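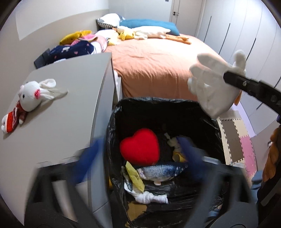 What does a person have to do to show a robot a household task?

They do the task themselves, with the gripper in hand, at a speed the machine could follow, and then they do it again many times over. The gripper records how it moved and what its camera saw, and a model is trained on those recordings afterwards.

That is the short version given by Siiri Navickas, who runs home demonstrations for Trellen, a small robotics outfit with a workshop in Grikham. She came to the job from occupational therapy and has been at it since August.

"I used to teach people how to get dressed one-handed," she says. "You learn to break a movement up. Where does the hand go first, what does it need to see, when does it let go. It's the same work, except the pupil never gets tired and never asks why."

Trellen uses two methods. In the workshop, operators sit at a bench and drive a full arm by remote control, moving a smaller copy of it and watching the result on a screen. In people's houses they carry only the gripper. Navickas prefers the second.

"With remote control you're always fighting a bit of delay, and you can't feel much," she says. "Picking up a sock takes me 30 seconds on the bench arm. With the gripper in my hand it takes six. And you can't get a bench arm up a flight of stairs without ruining your afternoon."

Her colleague Rommel Salazar, who checks the recordings before they go to training, takes the other side. He says bench data is cleaner, as every joint of the arm is known at every moment. With the hand-held tool, the position of the gripper has to be worked out from its camera and motion sensor, and sometimes the sums don't hold up.

"If you swing it round quickly, the picture blurs and we lose track of where it is," says Salazar. "Blank walls are bad too. There's nothing for the software to hold on to. A bedroom with plenty of stuff in it is far easier than a tidy hallway."

Soft things are among the harder objects, in his view. A tin keeps its shape when it is gripped. A glove, a towel or a stuffed toy folds and sags, and it looks different every time it is picked up. A model that has seen a white glove lying flat may not recognize it hanging from one finger.

"So we do gloves by the cuff, by the thumb, across the back," he says. "Crumpled, flat, inside out. It's dull, but you have to cover it."

On a recent set at a house in Flarnwood, the team kept 81 demonstrations and threw out 13. Most of the discards were down to tracking. A few were the operator's fault, and Navickas owns up to those.

"I hesitate," she says. "I reach for a thing, change my mind and go for another. A person watching would shrug it off, but the model learns the hesitation. You end up with an arm that dithers over a garbage bag."

The rule she gives new operators is to decide before moving. She also tells them to keep their free hand out of the way unless the task calls for it, and to let go fully at the end of each placement. Half-open fingers snag on cloth, and a snagged release has to be recorded again.

Salazar would like more failures kept on purpose. If an object slips and the operator picks it up again calmly, he marks the recording as a recovery and leaves it in. An earlier project, Vergara, used only perfect runs, and its arm had no idea what to do after a drop.

"It would carry on with nothing in its fingers," he says. "Right through to the end of the job."

Neither of them will say when an arm might do this sort of work alone in a stranger's house. Navickas says the question comes up at every visit, usually from whoever does the laundry. The next round of recordings will be in kitchens.

Recent items
Driving the bench arm: notes for new operators
Why cloth is hard to grip
Vergara project wraps up

Contact the editor | Copyright 2018 | Back to top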